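Murthy Fund for Applied Automation
Project: Judby, two-handed handling of cloth from demonstration
Report on work package 2, period from June to the present

Status

Work package 2 covers data collection with hand-held grippers and the first policy trained on that data. Collection is complete. Training is complete for the baseline and still running for the second model. Evaluation on the arms at the Lasasgate lab started later than planned and is reported here only in part.

Data collection

The plan called for demonstrations of one task family: removing a single piece of cloth from an open basket and laying it on the table. The operator holds a gripper in each hand. Both grippers carry the same plate on top, and gripper poses are recovered in the table frame after each session. Calibration is repeated whenever the table is moved.

We recorded 2005 demonstrations. Of these, 1947 passed screening and form the training set. The rest were rejected, mostly for loss of tracking while one gripper was behind the other as seen from the head camera. A smaller share was rejected for jaw readings that did not return to zero. Rejected recordings are kept and labeled with the cause.

Cloth position in the basket was varied between recordings by dropping the cloth from above and leaving it as it fell. Basket position was varied by hand within the reach of the arms. Lighting was not controlled. Part of the set was recorded with the room lights low, and the screening rate for that part was no worse than for the rest.

Method

The policy takes the head view and the jaw openings and predicts short sequences of motion for both grippers. The baseline predicts absolute poses in the table frame. The second model, called Idik in the proposal, predicts each gripper's motion relative to the other. The motivation was that most failures in the pilot came after both grippers had hold of the cloth, when small errors in their spacing pulled it out of one jaw.

Results so far

The baseline was run for 200 trials with baskets seen in training. It lifted the cloth clear of the basket in most of them, but the later step, laying it flat, was unreliable. The main failure was a first grasp that closed on the basket rim together with the fabric. This was most common when the cloth lay close to one end of the basket. Low rims did not help as much as we had expected.

Idik has been tested offline only. Its error in gripper spacing on held-out demonstrations is lower than the baseline's. We do not claim an improvement on the task until the same trials have been run on the arms.

Deviations from plan

Cable length limited the operator's movement on the far side of the table, so positions near the back edge are underrepresented. Longer cables have been fitted and a supplementary session is scheduled within the existing budget. No change to total cost is requested.

Next period

Complete the Idik trials at Lasasgate, add baskets not seen in training, and deliver the screened data set with its format notes. The rim grasp problem will be examined first, using the recordings in which the cloth is bunched toward the back of the basket.

Starting arrangement for a demonstration, green cloth in the woven basket:

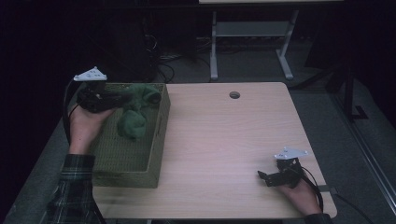 Page last modified: 21/12/2022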